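2020-05-09
By the Trellenham Food Desk

Steam and the Wheat Bun

Steam heats faster than hot air because it gives up a large amount of energy as it condenses. At sea level it does so at 100 degrees Celsius, and a bun surrounded by it cannot get much hotter than that. The surface stays below the point at which flour browns, so the skin remains pale and soft.

The dough is simple. The Nedolley mill, which sells a low-protein flour for steamed bread, gives a base formula of 348 grams of water to 65 grams of sugar, with flour added until the dough clears the bowl. Protein content matters more than brand. Strong bread flour traps gas well but sets into a chewy crumb, and the skin tends to wrinkle as it cools. Cake flour gives a whiter bun that can slump at the sides.

Proofing is the step most often misjudged. An underproofed bun is dense, with a translucent band near the base. An overproofed one rises quickly in the steamer and then falls when the lid comes off. Bakers at Liao, a counter shop in Trellenham that turned out 2512 buns last July, test by weight in the hand: a ready piece feels light for its size, and a fingertip mark fills back slowly.

Condensation is the second problem. Water collects under a flat metal lid and drips, and each drop leaves a yellowish, gummy spot. Bamboo lids absorb part of it. With a metal lid, a cloth tied across the underside does the same job. The cloth must be kept clear of the heat source.

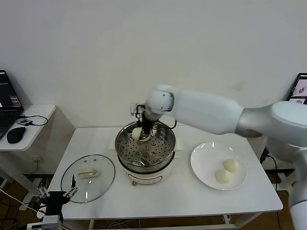 Page last changed: 2 weeks after first posting

Electric steamers remove the need to manage a burner, but they differ in how fast they reach a full boil. The Hosero kitchen starts its buns over cold water, which extends the final proof by several minutes. Shops with a boiler load into live steam and proof longer beforehand. Either method works if the dough is adjusted to match.

Perforated metal trays need paper or a thin film of oil. Space the buns at least two fingers apart. After the heat is off, leave the lid slightly open for three minutes before lifting it. Leftover buns keep two days in the refrigerator and should be reheated by steaming.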